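In Defense of the Berry Cloth
By Ruby-Lee Kerslake
2 Apr 2020

My aunt owned one good tablecloth, and it came out twice a year, and both times we were so frightened of it that we ate like people in a dentist's waiting room. I have been thinking about that cloth a good deal lately, now that so many of us are spending our days within a few steps of the same table. And I've come around to an opinion I would like to press on you, gently, over whatever you happen to be drinking: a pretty tablecloth belongs on the table every day, under everything, clutter and all.

Mine has orange berries on it. I bought it in December from Takács, the little linen shop that used to be next to the shoe repair, and I paid 28 dollars, which felt like a lot at the time for something I fully intended to spill on.

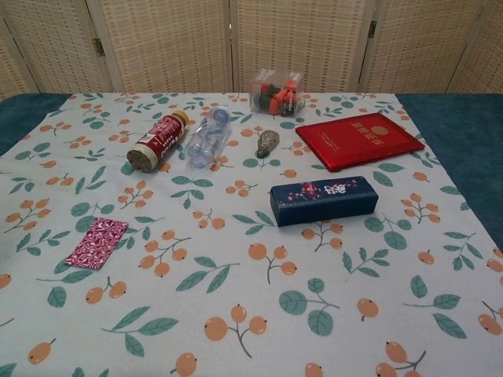
Berries, leaves, a crumpled water bottle: the cloth in everyday use.

Now, I know the argument on the other side, and I've heard it from people I love. A cloth should be kept for company. Clear the table first, they say, then lay the cloth, then bring out the nice things. But look at how most of us live! The table is where an object goes while it waits for us to decide about it. A little box of game pieces that belongs on a shelf will sit there for 20 days if you let it (I let it), and I would much sooner see it sitting among berries and leaves than on a bare top.

I'll go further, because I'm warmed up now. I think a patterned cloth is kinder to clutter than a plain one. On plain white, every stray thing looks like an accusation. On a print, a drink bottle lying on its side seems to have found itself a spot in the garden, and a red booklet with gold characters on the cover can look positively festive, even at a slant, even when you had meant to put it away before lunch.

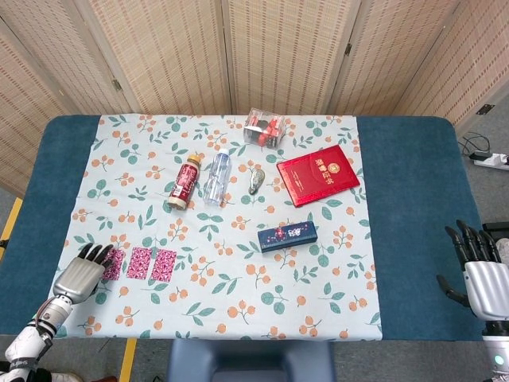 Patterned cards, a floral box and a red booklet, all sharing the berry cloth.

You don't need the cloth to fit, either. I was raised to believe in an even drop on all four sides, and I spent years measuring. These days I like a bit of the blue pad showing past the edge. It gives the berries a border, and it means I can tug the whole thing over toward whoever is sitting down without feeling I've ruined the arrangement.

As for washing, mine goes in with the towels. I shake it out the back door first, and I don't iron it, and my aunt would have had plenty to say about both. Her own cloth came to me in the end, folded in tissue, without a mark on it. I've put it on the shelf by the washing machine, and when the berries are in the laundry, it's going on the table.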